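Budgeting for a two-armed robot workstation

A two-armed robot workstation is a work area built round a robot with a pair of arms, a table within reach of both, and the grippers, cables, computers and safety items needed to run it. Budgeting for a workstation of this kind differs from budgeting for a single-arm industrial cell, as a larger share of the money goes on hand equipment, spare parts and staff time, and a smaller share on guarding and fixed machinery. The subject is usually treated under three heads: purchase cost, running cost and planning of the room.

Scope

The term covers stations used for research, teaching and trial work with household or light packaging items. It does not normally cover welding, machining or palletising cells, where loads are higher and the rules on guarding are stricter. A station may be bought as a complete package or put together from separate orders. In the second case the buyer takes on the work of fitting the parts to one another, and this work should appear in the budget as a line of its own.

Purchase cost

The robot itself is the largest single item in most budgets. Quotations may or may not include the hand equipment, and comparisons between suppliers are unreliable until this has been settled. Arms are often quoted with a bare wrist, in which case the gripper, the mount that joins it to the wrist, and the cable that serves it are three further items.

Wrist mounts are commonly 3D-printed during the early life of a station. Printed mounts are cheap and can be altered in a day, but they wear at the screw holes and are best treated as consumables. Machined mounts cost more and are ordered once the choice of gripper is final. The Celtby purchasing guide, used by a number of small laboratories, advises buyers to hold back the order for machined mounts until 5 different test objects have been handled without a change to the design.

Cables are a frequent source of underspending. A cable that runs outside the arm needs enough slack to follow the wrist through its full travel, and is therefore left in a loop. The loop can catch on the table or on the work. 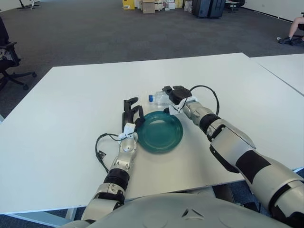

Hand equipment falls into two broad classes. A parallel gripper closes two fingers towards each other and is the cheaper and simpler choice. It suits objects with flat or evenly curved sides, and needs little upkeep apart from new finger pads. A multi-fingered hand has several jointed fingers, can wrap round an object, and costs several times as much. It also needs more control software, more wiring and more frequent inspection. Many buyers begin with parallel grippers and put the hands in a later financial year.

Where both classes are to be used on the same arms, the wrist mounts should share one bolt pattern. The saving in changeover time is considerable. Duan, a supplier of wrist adaptors, sells plates drilled for two patterns, though the added thickness moves the gripper further from the wrist and reduces the load the arm can carry.

Running cost

Running cost is made up of replacement parts, service visits, electricity, test objects and staff time. Electricity is minor. Staff time is by far the largest, and is often left out of the equipment budget altogether where wages are paid from another account. This makes stations appear cheaper to keep than they are.

Service contracts are offered in fixed and hourly forms. A fixed contract normally runs for 12 months and covers the arms but not equipment fitted by the buyer. The buyer should ask in writing whether a third-party gripper affects the cover. Under the Hikell terms, for instance, a fault in an arm joint is covered only if the total weight of mount, gripper and object has stayed within the stated load.

Replacement intervals are best set by use and not by date. A common approach is to inspect finger pads, wrist screws and external cables every 1,000 grasps, and to keep a spare of each on the shelf. A station without spares can stand idle for weeks over a part of very low value, and the idle time should be costed when deciding how much stock to hold.

Test objects form a small but regular expense. Plates, bottles, cups and boxes are the usual choice, being cheap and easily replaced. Objects that change shape in use, such as thin plastic bottles, become creased and no longer behave as they did when new. Records of trials are of limited use if the condition of the objects is not noted, and a stock of identical items is normally bought at the outset. 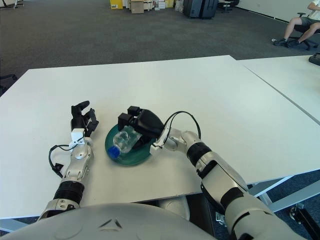
Planning of the room

Floor area is worked out from the reach of the arms at full stretch, with clearance added on every side from which a person may approach. Storage, seating for the operator and a route for deliveries are added afterwards. Office furniture on wheels is widely used in such rooms, and its parking positions should be marked outside the reach of the arms.

Tables deserve more attention than their price suggests. Two plain tables set edge to edge give a larger surface at low cost, but the seam between them may be uneven, and small objects can catch on it. The seam should be kept out of the main working area. Tables on light metal frames can also shift when an arm presses down, so that recorded positions no longer match the real ones. Feet with rubber pads, or brackets tying the frames together, are a sufficient remedy for light work.

The colour and finish of the top matter where cameras are used. A plain matt surface gives steady results. A glossy one reflects ceiling lights, and clear objects placed on it are harder for software to find. A dark plate or mat under a clear object is a cheap aid.

Carpeted floors are acceptable for fixed stations but are less suitable where the robot is to be moved, as castors roll poorly and the height of the robot may vary between positions.

Phasing of purchases

Large orders are often split over two or more financial years. The Clandetti schedule, a planning form named after the workshop where it was first used, divides spending into four stages: robot and table; basic grippers and spares; cameras and computers; and multi-fingered hands. Each stage is released only when the one before it is in regular use. A drawback of the method is that prices quoted for the later stages may lapse, and some suppliers will not hold a price for more than 93 days.

Delivery should be planned together with payment. Arms, hands and mounts seldom arrive in the same month, and warranty on each item usually starts on delivery - a hand left in its box until the arms are ready may lose a good part of its cover.

See also

Gripper selection
Load rating of robot arms
Spare parts planning
Workstation layout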